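Removing limescale ring around bathroom sink drain

Patricio Bravo
Posted 15 September 2022

We moved to Kirkel in August and the water is much harder than we're used to. There is already a chalky ring around the drain in the bathroom sink and a line of white spots behind the tap. The sink is white and set under a dark stone counter. I've been told vinegar is fine and I've been told vinegar will wreck the stone. Which is it? I'd like to avoid harsh chemicals as we have small kids.

Celeste Jara
723 points

Both are right. Vinegar is fine on a ceramic sink. It will etch marble, and on a black top the mark shows up as a dull grey patch that has to be polished out.

For the ring, dry the sink first. Soak a paper towel in white vinegar, wring it out so it doesn't drip, and press it around the drain. Leave it 20 minutes, then scrub with an old toothbrush and rinse well. Keep the bottle off the counter while you do it.
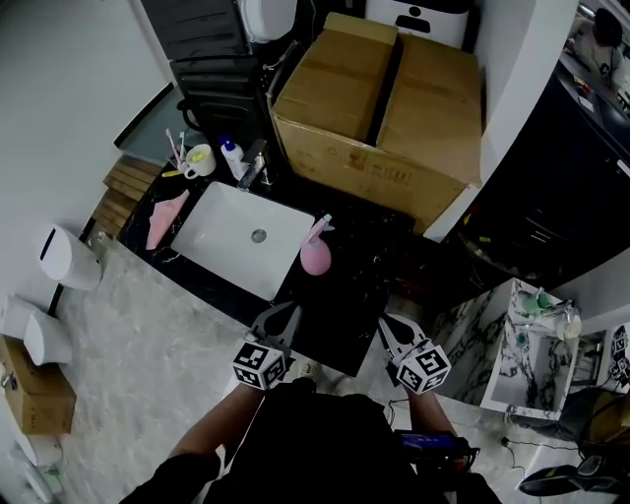
For the stone itself, use a pH-neutral cleaner and a soft cloth. Spots behind the tap can sometimes be lifted with a plastic scraper held flat. If they won't budge, ask a stone place before trying anything stronger. Resealing cost us $100, and it didn't fix the etching we already had.

Dehua Dong

just wipe it dry every night. we're in Kirkel too and haven't had a ring in 2 years

Vaughn Hutchins

Check it's really marble. Ours turned out to be granite, which is tougher, but I'd still keep vinegar off the sealer. Lemon juice is an acid as well, so same rule applies.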